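Week 7: Alliance Management and Diplomatic Signaling
Course notes prepared by Covadonga Olmedo and Ertuğrul Saraç

Reading for this session: Raju, chapter 2; course reader, pp. 273 to 300.

1. Scope of the session

Last week's lecture dealt with the formation of alliances. The present notes concern their maintenance, in particular the means by which governments reassure one another in periods of disagreement. Students should be able to distinguish a treaty obligation from a political commitment and to identify the domestic audience of a foreign policy statement.

2. Key terms

Consultation clause: a provision requiring the parties to confer before acting on matters of shared concern. It seldom specifies what follows if they fail to agree.

Entrapment: the risk of being drawn into a partner's dispute. The opposite risk, abandonment, is treated in Raju.

Recall for consultations: the temporary return of an ambassador to the home capital. Relations are not broken, and the embassy normally remains open under a chargé d'affaires.

3. Public and private channels

A statement to the press commits its speaker more firmly than a confidential note, and is harder to withdraw. Ministries therefore often use both at once, with different wording. Compare the two communiqués in the reader and mark each verb of obligation.
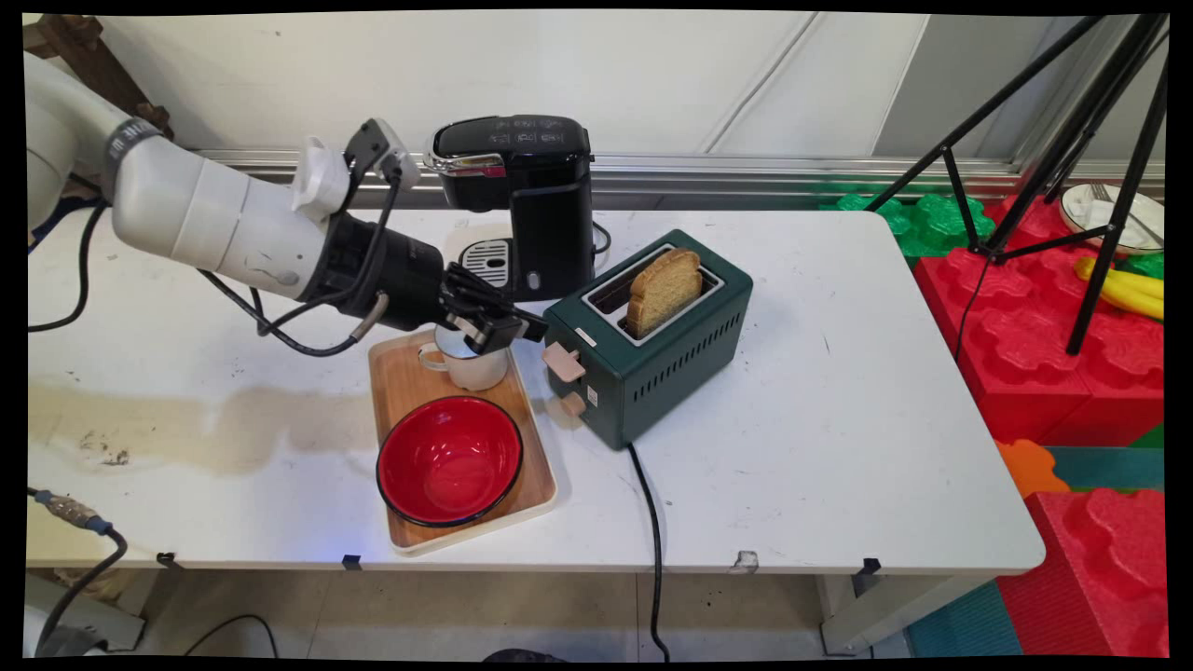
Robotic arm above a white mug; red bowl on the same tray.

4. Seminar preparation

Groups will meet on Saturday in Room 18. Each group submits one page on a consultation clause of its choice. Questions concerning the reader should be addressed to Sutrisno Ismail.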